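Lista de verificação de segurança – célula com braço robótico de bancada
Garnevau, sala de automação de bancada
Revisão de 27 de maio. Substitui a revisão de setembro.

Aplica-se a: células com um braço articulado de base fixa, pinça elétrica e bancada de manipulação de peças pequenas. Não se aplica às células com transportador nem às de paletização, que seguem a lista própria da unidade de Lernilville.

Preenchimento: um inspetor, com a célula parada, salvo nos itens assinalados com (M), que exigem movimento em velocidade reduzida. Resultado por item: C (conforme), NC (não conforme), NA (não aplicável). Todo NC leva comentário.

Parte A. Documentação

A1. Avaliação de riscos da célula disponível e atualizada após a última alteração de layout. C
A2. Manual do braço e manual da pinça acessíveis junto ao posto de comando. C
A3. Registro de alterações do programa, com versão em uso identificada. NC
Comentário: a versão carregada no controlador é a 31, mas a última versão assinada no registro é a anterior. Verificar o que mudou entre as duas antes de liberar. Se a alteração tocou em pontos de passagem ou limites de junta, repetir a simulação e a parte D inteira.
A4. Lista de pessoas autorizadas a operar em modo manual. C
A5. Modelo de simulação guardado com o mesmo número de versão do programa. NC
Comentário: depende de A3. O modelo arquivado na pasta Fekivov abre sem erros, mas não traz o número de versão no nome.

Parte B. Base, fixação e envoltória

B1. Base do robô fixada à plataforma, parafusos com marca de torque visível. C
B2. Plataforma sem balanço quando o braço está totalmente estendido (M). C
B3. Cabos da base presos e fora do percurso do braço. C
Comentário: trocar a abraçadeira mais próxima do controlador na próxima parada. Está ressecada, ainda segura.
B4. Limites de junta configurados por software e protegidos por senha. C
B5. Alcance máximo do braço marcado no piso. NC
Comentário: a marcação cobre a frente e a lateral direita. Falta o lado da parede. A faixa deve contornar todo o alcance, inclusive onde não há passagem habitual de pessoas, pois é desse lado que a manutenção trabalha.
B6. Distância entre a envoltória e qualquer obstáculo fixo conferida com fita métrica, no ponto mais crítico. C
Comentário: medidos 281 mm até a estrutura mais próxima, com a ferramenta montada. A medição sem ferramenta não serve para este item.

Parte C. Área de trabalho e peças

C1. Superfície de trabalho plana, posicionada conforme o desenho da célula. C, com observação
Comentário: se a superfície for montada girada em relação à plataforma, o ângulo precisa estar no programa como sistema de coordenadas da peça. Não corrigir ponto a ponto. Já houve correção ponto a ponto nesta célula e um dos pontos ficou esquecido.
C2. Suportes e blocos perfurados assentados por inteiro, sem folga lateral. C
C3. Pinos inseridos até o fundo do furo. C
C4. Nenhum objeto solto sobre a superfície de trabalho além das peças do ciclo. C
C5. Piso livre de objetos soltos nas áreas por onde o operador circula. Ver comentário
Comentário: conferir o piso físico e também o piso do modelo. Objetos deixados no modelo de simulação fora da plataforma não afetam o cálculo do percurso se estiverem fora do alcance, mas devem ser declarados ou removidos antes do arquivamento. Quem abrir o modelo mais tarde precisa saber se representam algo que existe na sala.
C6. Recipientes no piso com posição definida e fora da faixa de circulação. C
C7. Iluminação suficiente para ler as etiquetas dos suportes sem lanterna. C

Parte D. Verificação em simulação, antes do movimento real

A verificação em simulação é obrigatória após qualquer alteração de programa, de ferramenta ou de layout. Deve ser feita com vista superior e com pelo menos uma vista lateral. A vista superior mostra bem a posição em planta e mostra mal a altura: um segmento que passa sobre um suporte pode estar a uma distância segura ou encostado nele. Nenhum item de folga vertical pode ser dado como conforme apenas com a vista superior.
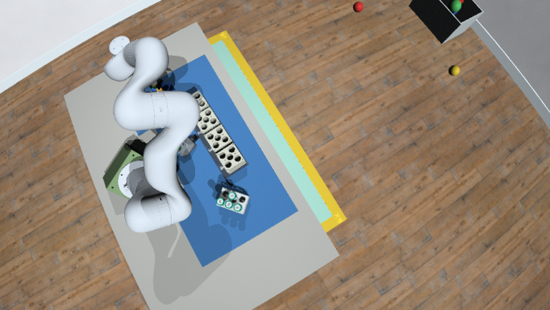 Vista superior da célula no simulador: o braço cobre parte do suporte perfurado; o bloco com quatro pinos de topo verde permanece visível.

D1. Modelo contém a plataforma, a superfície de trabalho, os suportes e a base do robô, todos nas posições do desenho. C
D2. Modelo da pinça corresponde à pinça montada, inclusive os dedos. C
Comentário: na vista superior a pinça pode ficar parcialmente escondida pelos segmentos do braço. Usar a vista lateral para este item.
D3. Nenhuma interferência entre segmentos do braço ao longo do ciclo completo. C
Comentário: dar atenção às posturas muito dobradas, em que o braço volta sobre si mesmo perto da base. O detector de colisão deve estar ligado para o par braço e base. Alguns modelos importados vêm com esse par desativado.
D4. Folga vertical sobre o suporte e sobre os pinos conferida em vista lateral. NC
Comentário: a vista lateral não foi arquivada. Refazer e anexar. O valor mínimo adotado na célula é de 14 mm entre o ponto mais baixo do braço ou da pinça e o topo da peça mais alta, exceto no trecho final de aproximação.
D5. Percurso não ultrapassa a borda da plataforma no lado de circulação. C
D6. Posição de repouso definida fora da vertical das peças. C
Comentário: a posição de repouso deve deixar todas as peças acessíveis à mão sem passar o braço do operador por baixo do robô. Uma postura recolhida sobre o suporte não atende, mesmo que a pinça esteja afastada.
D7. Percurso de retorno após parada de emergência simulado a partir de pelo menos três pontos do ciclo. C

Parte E. Parada e comando

E1. Botão de parada de emergência ao alcance de quem está na bancada, sem precisar contornar a célula. C
E2. Botão de parada testado com o braço em movimento (M). C
E3. Rearme exige ação deliberada e não reinicia o ciclo. C
E4. Dispositivo de habilitação do terminal portátil testado nas três posições (M). C
E5. Velocidade em modo manual limitada. C
Comentário: medidos 188 mm/s na ponta da ferramenta durante o teste. Dentro do limite da célula. Repetir a medição se a ferramenta for trocada por outra mais longa.
E6. Queda de energia: a pinça mantém a peça presa. C
E7. Sinalização luminosa indica corretamente modo automático, modo manual e falha. NC
Comentário: a luz de falha acende, mas não pisca. O manual interno pede intermitente. Defeito de configuração, sem troca de peça.

Parte F. Conduta na célula

F1. Cabelo preso, sem crachá pendurado, sem luvas folgadas. C
F2. Peças só são repostas com o robô parado e em posição de repouso. C
Comentário: reforçar com a equipe do turno Shirazi. O procedimento permite repor pinos entre ciclos somente depois de a luz verde apagar. Pausa no programa não equivale a parada segura.
F3. Só uma pessoa dentro da área marcada em modo manual, com o terminal na mão. C
F4. Ao sair do posto, terminal portátil guardado no suporte e chave retirada. C
F5. Ocorrências sem dano também são registradas: peça caída, pino torto, contato leve. C

Resumo dos itens pendentes

A3 e A5: regularizar versão e registro. Bloqueia o modo automático.
B5: completar a marcação do piso no lado da parede. Não bloqueia, mas a manutenção desse lado fica suspensa até a correção.
D4: refazer a vista lateral e anexar. Bloqueia o modo automático.
E7: ajustar a configuração da luz de falha. Não bloqueia.

Situação da célula: liberada para modo manual em velocidade reduzida. Modo automático suspenso até o fechamento de A3, A5 e D4. Para o fechamento basta reinspecionar os itens pendentes, desde que a versão do programa não mude. Se mudar, refazer as partes B e D por completo e os itens marcados com (M) da parte E.

Guardar esta folha junto com o relatório de simulação. Cópia para Lernilville.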